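Gypsum plaster and paint adhesion, a thread. Most peeling I get called to look at started before the first coat went on.

Fresh plaster holds a lot of water. It looks pale on the surface well before the core is ready. Color is a weak test. Use a meter, and log the reading by wall.

Suction is the second variable. A troweled finish closes the surface. A sponged finish leaves it open. Same bag, same mix, different primer demand.

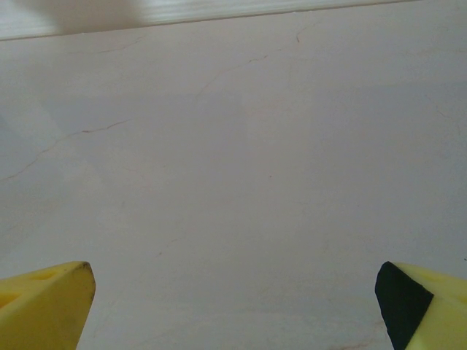 Behrouz Mahmoudi
@bmahmoudi_finishes · 30th June

Mist coat: plain matte emulsion, no vinyl, thinned with water. I let it down 40 percent on open surfaces and 20 on closed ones. Stir again every time you refill the tray.

Do not use PVA as a primer under paint. It skins over and the topcoat sits on the skin. Ladan Jalali pulled tape tests on both for us in April. The PVA panels let go at the first pull.

Dust is the third variable. Vacuum with a brush head, then wipe with a damp microfiber cloth. Dry brushing moves it to the baseboard and back.

Heaters: keep them low and keep a window open. Forced drying gives you hairline cracks at the board joints, and you will be filling them for weeks.

Tape test method: score a grid, press the tape down with a thumb, wait a minute, pull at a steady low angle. Photograph the tape, label it with the room.

Lime plaster is a separate thread. Different chemistry, different paint.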